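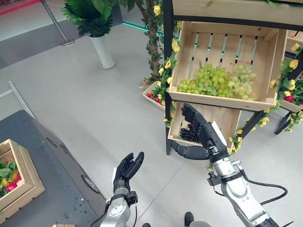
2 min read

The Vokard hands we have on trial from Likance are now doing the produce stand, and I can answer some of what was asked on the list last month. Setup took one afternoon. The five-fingered version is the one we kept. Reach is fine for the tilted crate with the green grapes, and the lower one with the dark bunch can be approached with the fingers pointing up in front of the opening. What I don't like is the cabling — it runs outside the forearm and I would want a sleeve on it before signing anything.

Adebayo Eze wrote:
> Has anyone priced the Vokard pair against the Okoro grippers?
> We were quoted 4000 for the Okoro set, no support included.
> Also, is soft fruit realistic, or is it a demo trick?

Likance quoted us 700 a month for the pair, with a minimum of 3 months. Support is by email and they have replied the same day so far. The price does not cover spare fingertips.

On soft fruit, I would hold off. The default grip force is set for boxed goods and has to be lowered by hand in the Ilero software, separately for each arm. The manual gives this half a page. I have asked them for a grape preset and will post the settings if they send one.

If you want to try it yourself before the trial ends in December, write to me off list.

Rattana Rojanasak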